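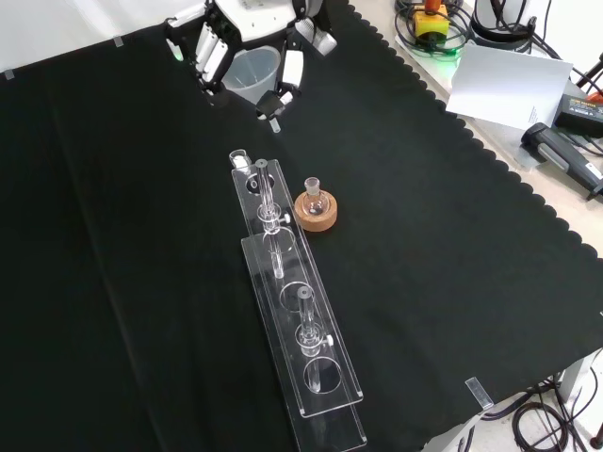 The multi-finger hand on the funnel job, August.

I have been comparing two grippers since spring, and the glassware bench is where I've spent most of my evenings this month. The other one is a Gaete two-jaw, which I've had for years and know well. The newer hand has more joints than I am used to tuning, so I wanted a task where the difference would show.

The task is simple to describe. Pick up a plastic funnel, carry it over an acrylic rack, and bring the spout to where I want it without touching the glass. I gave each gripper 20 tries with the same controller settings.

The two-jaw holds the funnel well if it closes at exactly the right height on the cone. Too high and the funnel tips. The hand is more forgiving because the fingers settle around the taper, but it takes longer to close, around 7 seconds with the force limit I'm using. 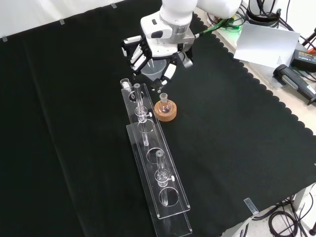 Rhona Kinnear wrote back after my last post that closing time shouldn't count for much here, and that she would look at how far the spout drifts during the move. I think she's right. I went back through the logs and the hand drifted less on most runs, though it had 3 bad ones where a fingertip slid on the plastic. The two-jaw had 5.

The wrist camera was the other thing I wanted to sort out. From the fixed camera I can tell that the funnel is over the rack, but I can't judge the last bit of height.
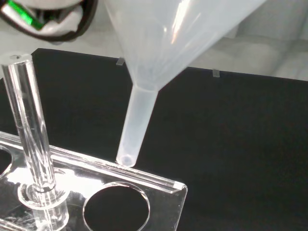
With the wrist view I could stop a run early when the spout was coming in low. The trouble is glare. Clear acrylic gives the depth estimate very little to work with, and it jumps whenever a bright edge crosses the middle. I turned the exposure down two steps and that helped some. The black cloth helped more.

After the funnel I moved on to the small flask in the cork ring. The neck is short, so the approach has to come nearly straight down.
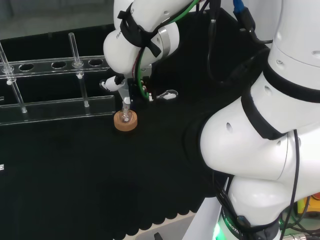 Try a softer pad on the thumb before you touch the force limit, was Thibault Carré's comment on the draft. I have a set of Wornier pads in a drawer and will fit them next. If they're too thick for the neck I'll go back to the bare tips and lower the closing speed. The two-jaw gets its turn on the flask after that, with the same 20 tries.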